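Soriano Court Residents' Association
Minutes of the general meeting held Friday, August 30, 2024, in the ground floor meeting room

The meeting opened at 7:00 p.m. with 33 units represented in person or by proxy, which met the quorum. The minutes of the March meeting were approved with one correction: the bike room key deposit is refundable.

1. Elevator

Fimine replaced the door operator on the north elevator in July. The doors still reopen once or twice before closing on the fourth floor. The company has been asked to come back under the warranty. Residents on that floor said the noise is worst early in the morning. The chair will ask for a visit on a weekday and post the date in the lobby.

2. Laundry room

Two of the dryers are out of order. The board had a quote from Devix to repair both for $404 and another from Ludar for $340, parts included. Several members asked why the Ludar quote did not list a warranty period. It was agreed to accept the lower quote if Ludar confirms at least 90 days in writing – otherwise the work goes to Devix. Motion carried, two opposed.

A resident asked again for later laundry hours. The room is directly under a bedroom, and the owner of that unit objected. Hours stay as they are, with the last load in by 9:00 p.m.
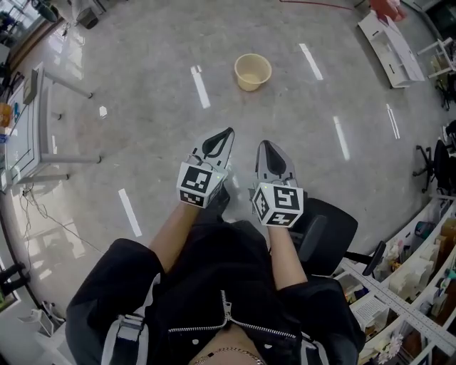

The lint trap sign has fallen down again and will be put back up with screws.

3. Parking

Visitor spaces are being used overnight by residents with a second car. The board proposed a paper permit, good for one night, to be picked up from the office. There was a long discussion about what happens on weekends when the office is closed. No vote was taken. The board will bring a written version to the next meeting.

The painted lines near the back gate are worn and will be redone when the lot is sealed.

4. Garden beds

Three beds by the east wall have no one assigned to them. Anyone who wants one should put their unit number on the list by the mailboxes. Hoses must be rolled up after use. The request for a compost bin was tabled until the city answers the question on distance from the building.

5. Other business

The recycling pickup has moved to the morning. Packages left in the lobby for more than a week will be taken to the office.

The meeting closed at 8:25 p.m. The date of the next meeting will be posted in the lobby.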